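Poltden hand-held gripper: does the teaching kit save any time?

The Poltden kit promises that you can teach a robot arm a chore by doing it yourself with a gripper in your fist. Squeeze, move, let go, and the software turns your recordings into something the arm can copy. I had my doubts when it arrived, and I still have most of them.
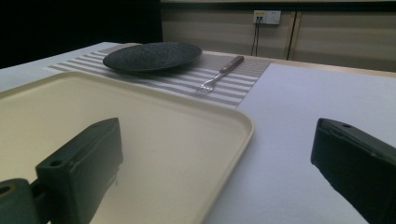 By Irfan Sethi | Perkville | 2023-02-10

Table setting was my test: a tray, a striped placemat, a gray plate and a fork with a wooden handle. The fingers are blocky, and a fork lying flat is a mean thing to ask of them. I recorded 48 runs over 2 evenings and threw out 10 for fumbled grabs.

The manual says "minutes to a working skill." Mine took roughly 90 minutes of recording before the arm would even try the fork, and it still missed more than I'd accept from a paid product. The plate went better.

It does beat the Siddiqui remote control I used last March, which lagged and made my wrist ache. Rózalia Urban at Fevstead likes the Poltden more than I do, but she only moves boxes. I'd wait for thinner fingers and a price cut.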